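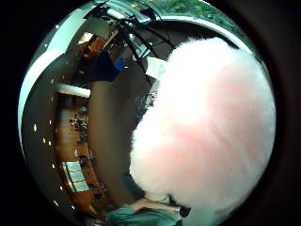

It comes apart in your hand before you get to the street, and now they want more money for it. So went one parent's complaint in the Coker Hall comment book last weekend, and it sums up the mood over the pink-and-white fluff that has taken over the building's Saturday openings.

The Skorna Sweet Floss stand has been selling there since June. Starting this month the price of a serving goes from $2 to $3, and the hall's managers have agreed to let the stand stay on for another season. A notice by the entrance, dated March 2, 2018, calls the product "a new kind of cotton candy, spun slower for a cloud that lasts."

Whether it lasts is a matter of opinion. A serving is certainly big. Held up close it will hide half a room, with a fuzzy edge of loose wisps and a pink blush that fades to white at the rim. What a customer is paying for, though, is sugar and air, and the notice doesn't say how much of either. Asked for the weight of a serving, the stand would only say that it "varies with the day."

That is a fair answer as far as it goes. Spun sugar takes up moisture, and a batch made on a damp afternoon will sink and turn sticky well ahead of one made in dry weather. It also makes the claim on the notice hard to pin down. Slower spinning may change the texture, but Skorna has offered no side-by-side test, and the machine it uses is a standard Vatmont bought secondhand. The stand says the difference is in the settings. It declined to say which ones.

The company points to sales. It says it sold 620 servings over the winter, a number that sounds healthy until it is spread over a whole season of Saturdays in a building that also houses the children's chess club and the model railroad swap. A captive crowd of kids under bright ceiling lights will buy something pink. They bought popcorn from the Nieto cart before that, and there was no talk then of a new kind of popcorn.

Nieto, for its part, has asked for its old spot back. The popcorn cart was moved to the side entrance when Skorna arrived, and its owners say foot traffic there is poor. The hall told them the two vendors would trade places after 6 months. That date has passed and the cart is still at the side door. The hall's office says the matter is "under review," the same words it used in its last newsletter.

There are complaints about the mess, too. Sugar strands cling to sleeves and end up on door handles, and the chess club has asked for a rule against eating at the boards. The hall has put out an extra trash can and a box of wet wipes. Skorna says it will pay for the wipes out of the higher price, but would not say what share of the extra dollar that accounts for.

Not all visitors mind. Several entries in the comment book praise the color and the size, and one calls the floss the best thing in the building — high praise or not, depending on what you think of the building. Other entries ask for a smaller serving at the old price. The stand says it is looking into that and has no date for it.

The new price takes effect at the next Saturday opening. The stand takes cash only, and the comment book is kept at the front desk.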